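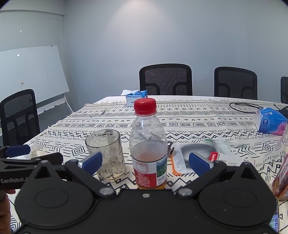 3. What people do with the last bit

3.1 Setting

Vemulberg is a port town with one big supermarket (Stuvari), a covered market, and a lot of small flats. Kitchens are small. Cupboards fill up fast. We picked it partly for that and partly because Somboon had already worked there on packaging waste and people knew her. The second site, Meireles, is newer, out past the ring road, bigger kitchens, most people drive to the store. Same town council, same trash rules, same prices in Stuvari as far as we could check.

We had 101 households across the two sites. One adult in each kept a kitchen diary for 4 weeks in July and then sat down with one of us for a talk in the kitchen, cupboards open. Diaries were on paper. An earlier try with a phone form went badly, people filled in a week's worth in one go on the last night, so back to paper.

3.2 What counts as "the last bit"

This took longer to settle than anything else in the study. Bianchini wanted a weight cutoff. Chareonsuk wanted whatever the household said. We went with the household. If the person called it nearly finished, it was nearly finished, and we wrote down the words they used. "Dead," "on its way out," "that's for the weekend." A jar of mustard with a good inch left was nearly finished in one kitchen and full enough in the next.

Figure 1 is a fair case of what we mean: clear plastic, red screw cap, a small amount of orange-amber liquid left at the bottom. A bottle in that state is hard to place. Too much to throw out without a twinge, too little to plan a meal on. Most of the talk in the interviews was over things in just this state. Sauces, oils, vinegar, syrup, dish soap, shampoo that had wandered into the kitchen for some reason.

We left out dry goods after the first week. Rice and flour get tipped into the new bag and the question goes away. Spices we should have kept in and didn't. A mistake, see 5.3.

3.3 The replacement rule

Clearest finding first. Households differ mainly in when the new bottle comes in, and much less in how they feel about waste. Everyone said they hated waste. The diaries don't sort people by that at all.

Two patterns. In the first, the new one is bought when the old one is gone, sometimes a day or two after. Call these late buyers. In the second the new one is already in the cupboard, often has been for weeks. Early buyers. The late buyers finish things. They add water to the bottle and shake it, they stand it on its cap, they cut the tube. The early buyers open the new one while the old one is still going, and then the old one slides to the back.

The slide to the back shows up again and again in the early buyer diaries. Nobody writes "I decided to stop using it." There's an entry for the new bottle being opened and then no more entries for the old one. When we asked, people were often surprised it was still there. One woman in Meireles took an old bottle of fish sauce out from behind the new one during the talk, looked at it, and put it back in the same place.

We had thought early buying would go with bigger kitchens and so with Meireles. It does, but less than expected. Plenty of early buyers in the Vemulberg flats, with bottles under the sink and on top of the fridge. What seems to matter more is who shops. Where the cook and the shopper are the same person, late buying is common. Where they are different people it is rare, since the shopper can't see the level in the bottle and buys to be safe. Several couples had argued over this in front of Wiroj Rattanakul, who did most of the Meireles talks and has the notes to prove it.

3.4 Packaging

Clear bottles get finished more than opaque ones in our diaries. Not a surprise. You can see what's left. With an opaque bottle people go by weight in the hand or by the noise it makes, and they tend to call it empty too early. Squeeze bottles with a cap at the bottom did well for thick stuff. For thin liquids no difference we could find.

Neck width came up in talk far more than we had planned for. People like a neck a spoon will go into. A narrow neck means rinsing, and rinsing only works if the dish can take the water. Fine for soup, not fine for a dip. One man kept a thin brush just for jam jars, and had kept it through three moves.

Labels matter in a small way. A label that wraps all the way round hides the level even on a clear bottle, and a few people peeled a strip off so they could see in. We did not ask about this, they brought it up themselves. Worth a proper question next time.

Size is messier. Big bottles cost less per serving and late buyers like them. But the big bottle is also the one that gets dull. People get tired of a taste before they get to the bottom of it, mostly with sweet or strongly flavored sauces, hardly ever with plain oil. Ông's earlier pilot saw the same thing with salad dressing.

3.5 Merging

Pouring the old into the new. Some households do it with everything, some find it disgusting, and there is not much in between. Those against it talk about dates: the old one is older, so now the whole bottle is old. Those for it talk about space. Oil and dish soap are merged the most. Anything with bits in it, hardly ever.

Merging made trouble for our coding. A merged bottle is finished in one sense, the container is empty and goes out, but the contents are still there. We coded it as finished. Bianchini still disagrees and he may be right. Taking merged bottles out makes the gap between late and early buyers wider, it doesnt close it, so the main result stands either way.

3.6 The clear-out

At 9 households the diary month included a clear-out. A move, a visit from parents, a new fridge, in one case ants. These are interesting because the back of the cupboard comes forward all at once. Everything nearly finished gets looked at and judged within an hour or so, and almost all of it goes. Things people had told us they were saving went too. It's a rough sort of test of the saving talk, and the saving talk does not come out of it very well.

Clear-outs are also where the guilt is, to judge from the diaries. Long entries, longer than anything else in the month. Lists. One person wrote down every item along with what it had been bought for (a cake, a birthday, "the time I was going to make ramen").

3.7 Limits of this part

Diaries change what people do. Some told us straight out that they finished a bottle so they could write it down. We can't correct for that, we can only say it probably pushes the numbers toward finishing in both groups. July is also a bad month for soups and stews, which is where a lot of last bits go in winter, so rinsing is likely undercounted here. And we relied on one shop for nearly everthing. Towns with a refill store may look quite different.

A short survey to 1,000 addresses is planned with the same wording for "nearly finished" and a question on who does the shopping. Section 4 turns to what happens once the container leaves the kitchen, including the ones that go out with something still in them.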